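Renting Near Campus: Our Rosia Housing Project
Aino Honkanen and Aqeel Durrani

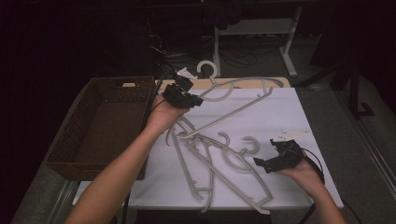 Do apartments closer to campus cost more to rent?
Mostly they do, and the gap was bigger than we guessed! We went through 334 listings in Rosia, and one-bedrooms within walking distance ran almost 300 dollars a month higher than the ones out in Dradley. Older buildings were the fun part — 167 listings, with prices all over the map. We'd love to add Suson in June.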